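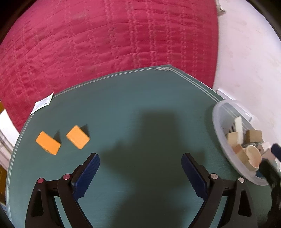
4.2 Sleeve credits and who gets left out

Back to the credits problem. The Pylypenko catalog lists 276 singles, most of them cut in Urnville, and the sleeves name the singer, sometimes the arranger. Session players almost never. Drummers worst of all. We went through every sleeve we could get hold of and found 23 with a full band credit – nearly all late ones, after the label moved its pressing to Evton and someone there began asking for proper paperwork.

So the sleeves alone won't do it. Three other sources used here: studio day sheets, union dues books, and interviews with players still living. Day sheets are the best of the lot when they exist. They give the hours, the room, and usually a first name or nickname for each player. The dues books give full names but no sessions. Matching the two is slow work, and some matches are guesses. Marked as such in the appendix.

Interviews: 9 players, all recorded in August by Daryna Vakulenko, mostly at kitchen tables. Memory for tunes was very good. Memory for dates was poor, often off by several years, so we did not use an interview date unless a day sheet backed it up. Two players claimed the same organ solo. Left open.

Figure 4. Clear plastic bowl on a dark green table top, with white round lids and a phone charger in it.
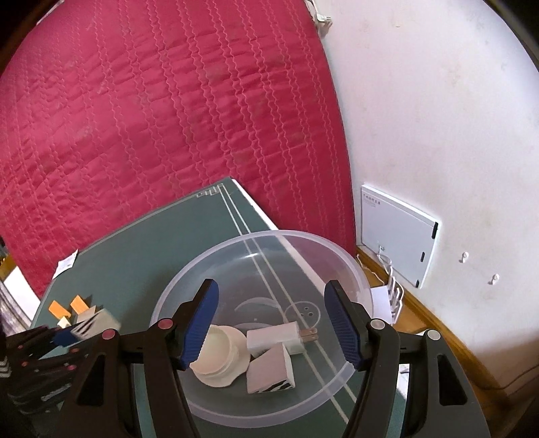
4.3 Matching by ear

Where paper ran out we listened. Two listeners, working apart, given short clips with the vocal parts cut and no titles. Each was asked to say whether the guitar on clip A was the same player as on clip B. Agreement came to 70 percent on guitar, lower on bass, and on drums too low to be worth reporting. The surf-style sides were easiest, becuase the tremolo habits are so personal. Slow ballads the hardest.

One warning here. The Predus reissues were remastered with heavy noise reduction, and both listeners kept marking reissue clips as "diffrent player" when they were the same take.
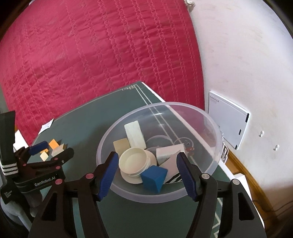

We dropped those and went back to the original seven-inch pressings, surface noise and all. Fewer clips that way, better answers. It does leave a gap for the earliest sides, where only the reissue could be found – for these the credit stays blank in the tables. Same rule for the two-part instrumentals when the B side was missing.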